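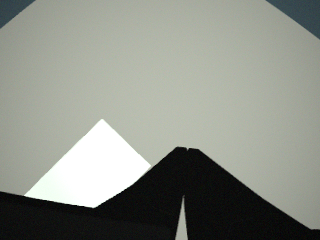

2 min read

Section 4: Laying Up the Andura for Winter

These steps cover the inboard engine and the fresh water system. Allow an afternoon. The first edition of this manual said an hour, and we have had letters.

Before you start: the boat should be ashore, chocked and level. Close the fuel valve. Turn the battery switch to OFF and put the key somewhere you will remember in June.

1. Close the raw water seacock. The handle sits crosswise to the hose when it is shut.

2. Loosen the clamp on the intake hose and pull the hose off the seacock. It will resist. Twist it, don't pry it.

3. Put the free end of the hose in a bucket holding 4 gallons of non-toxic antifreeze, the pink kind.

4. Turn the battery switch and fuel valve back on. Start the engine and let it idle until pink comes out of the exhaust, then stop it at once. A helper at the stern is useful here, preferably one who can tell pink from rust.

CAUTION: Never let the engine run after the bucket is empty. The impeller lasts about 2 minutes dry, and a new one costs $49 plus whatever you say while fitting it.

5. Refit the hose and tighten both clamps. Close the fuel valve again.

6. Open every faucet and drain the water tank. Remember the transom shower. Everyone forgets the transom shower.

7. Switch off the water heater at the panel, bypass it and drain it from the lower plug.

WARNING: Do not power up an empty heater. The element will burn out, and Trulska does not cover this under warranty, however nicely you write.

8. Disconnect the batteries, negative lead first, and take them home. Keep them off the good carpet.

Note: Hulls numbered below 390 have a second drain plug under the aft berth. It is reachable by a person with long arms and few plans. Kjell Hägglund in the parts office can send the extension wrench.

For the Trimby heads, see Section 5. Eat first.

Revised Sunday, January 27, 2019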